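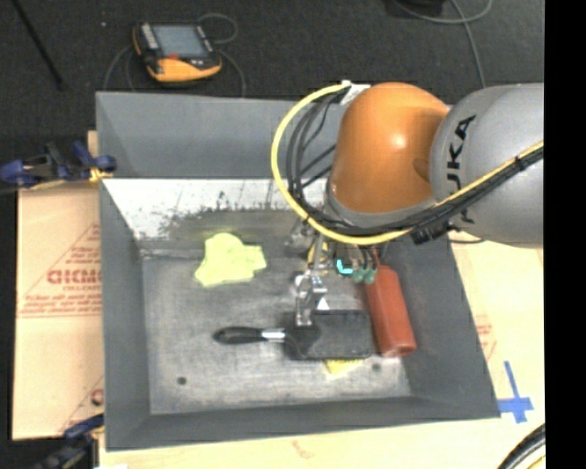
The cable should be on the checklist

Every integrator I have worked with has a checklist for handing over a picking cell. I have signed many of them. They ask about the emergency stop, the fence, the speed in manual mode, the payload, the labels on the cabinet. All these questions are good and I would not remove one. But on most of these lists there is no line at all for the cables and air tubes which hang on the outside of the arm, and I want to argue that there must be one, and that it should come before the line about cycle time.

At Oltero, where I was responsible for maintenance for nine years, we wrote down each stop of each cell. In the last year of my work there we had 2,084 stops on the bin picking line. The group which cost us the most hours was the dress pack: a tie which had cut into a cable, a connector which became loose, a loop which caught the edge of a bin when the wrist turned. The gripper, which everybody blames first, came only after this.

A loop is necessary, of course. A robot with six axes must have some free cable at the wrist, or it will pull the connector out in the first hour. The question is how much, and who decides it. In my experience the decision is made by the person who has the ties in his hand, on the last afternoon, when the customer is already waiting for the demonstration. He makes the loop which looks good in the home position. Then the arm goes down into the corner of a bin, the wrist turns, and the same loop is now in another place.

My proposal is simple. Before the handover, the arm should be driven slowly to every corner of the bin, at the lowest picking height, with the wrist at both ends of its permitted turn. One person drives and one person only looks at the cable. They write where it comes nearest to the bin wall. If this distance is less than 30 millimetres, the cable is fixed again and the test is repeated. It is one hour of work. After that, the position of each tie is marked with paint, so the next technician can put it back the same.

I have heard two objections. The first is that test cells change every day, so a rule of this kind is too heavy for them. A colleague from Kandance told me that in her laboratory the objects are different each morning – a cloth, a bottle, some tool from the kitchen – and the bin is held with clamps because tomorrow it will stand in another place. I understand this. But the clamp is exactly the reason for the rule. When the bin moves, the corners move, and the old test is worth nothing. For such a place I would accept a shorter version: tape marks for the bin, and a new slow drive each time the bin leaves its marks.

The second objection is about money. At Kirui they answered me that the customer does not pay for an hour of looking. This is perhaps true today. It would change if the buyers asked for the result on paper, as they ask already for the fence. The factory in Sorutmont did this in its last contract, and the supplier made the test without any discussion.

I would add one more small rule, for the teach pendant. It needs a hook, and the hook should be in the contract too. A pendant on the floor has its own cable, somebody walks there, and the hand that needs the stop button has to search for it. I have seen cells with a very expensive arm and no place to hang the pendant.

None of this asks for new technology. The makers of the arms already give advice for the bending radius and the fixing points, and the technicians know it well. What I miss is a line on the list, with a space for a signature beside it, so that the hour for this work is planned from the beginning and does not depend on the good will of the person with the ties.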